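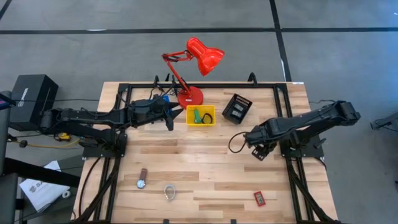

A butcher-block table on a concrete floor.

Edge-glued tops fail at the ends first. That was the opening remark from the production lead at Skolescombe, a shop that makes solid wood worktops for kitchens and schools, when asked why customers send tops back.

"The middle of the panel is rarely the problem," the lead said. "End grain takes on and gives off moisture much faster than face grain. If the ends go out unsealed, you get checks, and then the glue lines open behind them."

The shop buys its stock kiln-dried from Busteck and holds it for 2 weeks before the first cut. Boards are metered on arrival and again before ripping. Anything that has not settled goes back on the rack. The lead regards this as the cheapest step in the process and the one most often skipped elsewhere.

Strips are ripped, turned on edge and sorted by growth ring direction before glue-up. Color is sorted last, if at all. "People ask for an even tone. We can do it, but it raises waste and the top is no stronger for it."

Clamp pressure is checked with a gauge. Finished panels are sanded to 80 grit on both faces, rested for 5 days, and only then taken to final thickness. The rest period was added in October, after a run of tops for the Lambert order cupped on one side. The cause was traced to panels stacked flat on a bench with no air underneath.

Fastening is the other common fault. A wide top moves across its width through the year, and screws driven tight through round holes will hold it until something splits. The shop ships slotted brackets with every order and asks installers to leave the screws snug.

"We still see tops glued down to the base," the lead said. "There is no repair for that - you cut it off and start again."

On finish, the shop uses an oil sold under the Jurus name, applied in thin coats to both faces and all edges. The underside gets the same number of coats as the top. For upkeep, the lead recommends a light sanding at 200 grit and a fresh coat when water stops beading.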